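Jonon Drawer Guard for the Omel Home-Help Arm

Replacement force-limit module and wrist bumper
In stock at Skokarent
Fits: Omel single-arm and two-arm models with the Barbosa wrist
Supplied with: guard module, wrist bumper, short lead, four screws, printed fitting sheet

Read before ordering

If you have landed on this page, the chances are that your arm has pulled a drawer out of a cabinet, or pulled a cabinet over, or has stopped with its fingers round a handle and a red light showing. We are very sorry if so. We have had a good many letters and calls on the subject since July, and we would like to set out plainly what goes wrong, what you should do in the meantime, and what this part does and does not put right.

What goes wrong

The Omel arm opens a drawer by taking hold of the handle, drawing it back in a straight line and feeling for the moment when the runners reach their end. When everything is in order it feels that stop, eases off at once and lets go. The trouble lies with the original force-limit board inside the wrist. As it warms up, its reading begins to drift, and the arm thinks it is pulling a good deal less hard than it is. So it reaches the end of the drawer and carries on pulling.

The limit is meant to be 30 newtons. On the worst of the boards that came back to us we measured nearly 70 before the arm gave up, and with a light cabinet that is quite enough to drag it across a smooth floor or tip it forward. A heavy chest of drawers may simply shrug it off, and for that reason some owners had the fault for months without knowing (one kind gentleman told us he had thought the creaking was his floorboards!). Small bedside and kitchen cabinets with one drawer are the ones to worry about, especially if anything breakable is kept on top.

Our workshop is run by Lucinda Brannigan, and she has been through every returned wrist herself. Her notes say that the drift starts after nine or more pulls in close succession, and that a rest of half an hour clears it for a while. It then comes back. A board that has drifted once will do so again, and cleaning the contacts, resetting the arm or running the calibration routine makes no lasting difference, though we quite understand why people try.
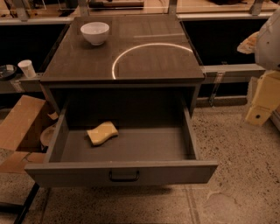
There is a second part to the fault, and it is the one that catches people out. Once the drawer is open, the arm uses the same board to judge whether it has touched the side walls when it goes in to put something down or pick something up. With a drifting board it may press on the drawer front or lean on the side without noticing. Drawer runners are not made to take weight from above when they are fully out, and we have seen several bent ones. If your drawer has begun to droop or stick since the arm started using it, please have a look at the runners before you blame the damp.

What to do until the part is fitted

Please stop using the Open Drawer and Tidy Drawer tasks. Everything else the arm does may carry on as usual, as lifting and carrying are governed by a different board in the shoulder, and that one has given no trouble at all.

If you really cannot do without drawers, fix the cabinet to the wall, clear the top of it, set the pull speed to Slow and stay within reach of the stop button. Keep children and pets well away from the front. This is a stopgap and we would much prefer you to open the drawer by hand and let the arm do the rest.

Should the arm stop with its fingers closed on a handle, press the stop button first, even if it is already still. Then hold the cabinet steady with one hand and turn the finger release on the underside of the wrist with the other. Don't tug at the fingers and don't switch the arm off at the wall while it is gripping -- the elbow relaxes when the power goes, and the whole weight of the forearm then hangs on your drawer.

What the Drawer Guard does

The module takes the place of the original force-limit board. It carries its own temperature sensor and corrects the reading as the wrist warms, and it takes 2 separate measurements of every pull. If they disagree, the arm lets go and tells you so in the log. The soft bumper goes round the wrist housing and spreads the pressure if the arm should touch a drawer wall, and it has saved the paint on our own test cabinets more than once.

It also changes the way a pull ends. The old board waited for a firm stop. The new one looks for the slowing-down that comes a little before, so drawers are now left very slightly short of fully open. You may notice this, particularly with deep drawers, and it can be altered under Settings, Drawers, End of Travel. We suggest leaving it alone for the first few weeks.

What it doesn't do

It won't straighten runners that are already bent, I'm afraid, and it can't tell a locked drawer from a stiff one. It will pull up to its limit and then let go politely in either case. It also doesn't anchor anything. A very light cabinet on a very smooth floor can still creep forward under a perfectly proper pull, so wall brackets are a good idea whatever board you have.

Please note too that the module is no use for cupboard doors. Those are handled by the turning sensor further up the arm.

Fitting

Most people manage it at the kitchen table with a small crosshead screwdriver. Switch off, unplug and support the forearm on a folded towel. Take off the wrist cover, slide the old board out by its edges, slide the new one in until it clicks, connect the short lead to the socket marked F and put the cover back. The bumper stretches on last of all, seam side down. Go gently with the screws, as the threads are cut straight into the housing.

When you switch on again the arm will ask to run a drawer check. Choose an empty drawer in a sturdy piece of furniture and let it finish all the pulls, even though it does seem to go on rather. If the check fails, leave the drawer tasks off and get in touch with us before trying again.

If you would sooner not do it yourself, tick Workshop Fitting when you order and send us the wrist in its original box. Lucinda will fit and test the part and send it back with a copy of the readings.

Returning the old board

We would be very glad to have it. Please put it in the padded bag that comes with your order, with a note saying which kind of furniture the arm was used on and whether anything was damaged. Even a line or two helps -- much of what is on this page came from notes of that sort. Boards with visible scorching should go in the bag on their own, well away from the lead and screws.

Owners whose arms are still under guarantee should write to us before paying for anything, quoting the serial number from the plate beneath the shoulder.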